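Chapter 5
Inside the Desktop Computer

Most desktop computers are built from the same few parts, whatever the name on the case. The power supply turns current from the wall into the lower voltages the other parts need. The motherboard ties everything together. The processor fits into a socket on the board, and hard drives are mounted in a cage or bay.

In this chapter you will learn to name each part and take it out in a safe order. Shut down the computer and unplug it before you open the side panel. Set small screws in a dish. 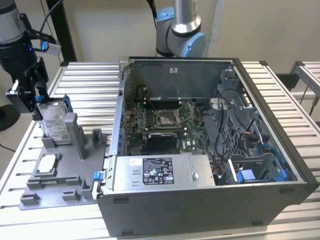 Figure 5.2 An open desktop case with its power supply, motherboard and drive cage. The CPU socket is empty.

Before you read on, list the parts you already know.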